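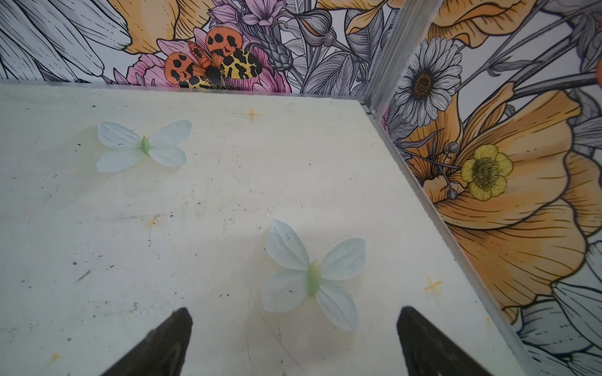 What are the butterflies made from?

A very thin, see-through sort of fabric for the wings, with a little green body down the middle. We do them in a pale bluish white more than any other colour, and they're sold flat so you can pin, stitch or hang them however you like.

About Flindalora

Hello, and thanks for poking your head in! I'm Kevser Sönmez and Flindalora is my shop, my workroom and (if you ask my kids) the reason we can never find the good scissors. We make and sell artificial butterflies, flower prints and decorated panels for parties, shop windows, school plays and anyone who wants a bit of garden indoors.

I started out making costume wings for a dance school in November, years ago now, when the parcel they'd ordered didn't turn up and the concert was on the Saturday. I cut 16 pairs on the kitchen bench and went to bed at three. The mums kept asking where they could get more, so I made more, and then a florist rang, and then I had to move the whole lot out of the kitchen because we were eating tea on our laps.

These days I've got a proper room with a proper table. I love that table. It's pale, it's scuffed, it has orange crosses on it and a yellowish stain in the middle that I've given up scrubbing. Butterflies get laid out on it with their wings spread, and I go over each one for pulled threads and wonky bodies before it gets a box.

The walls are the other thing visitors always mention. Big botanical prints, right up against the table, joined at the corners with metal posts. I'm a firm believer that you can't judge a butterfly against a plain wall! You want to see it near leaves and petals, where it's going to end up.

Then there are the painted pieces, which are slower and fussier and probably my favourite part of the job. I like washed-out greens, soft blues and a bit of beige, nothing that shouts. If you want it brighter, tell me when you order and I'll mix you something with more oomph.
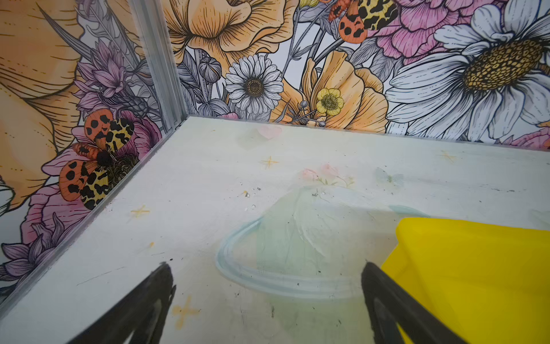

Soft greens and a blue band on the tabletop, with a pop of yellow beside them.

Last year we sent out 1287 butterflies, which still makes me a bit giddy, and I'm hoping for nearly 2000 this time round. Our biggest single order was for Mesteris, who covered the ceiling of their reception room and then rang me to ask how to dust it. (A hairdryer on the cool setting, held well back.) Our boxes come from Bratu, and they're sturdy enough that people reuse them for Christmas decorations.

We do custom colours, small orders and the odd rush job if you ask nicely. Wholesale is through Onero, so shops should get in touch with them first. For everything else, write to me using the form on the contact page and tell me the colour, the size and the date you need it by. I answer most evenings, once the dishes are done.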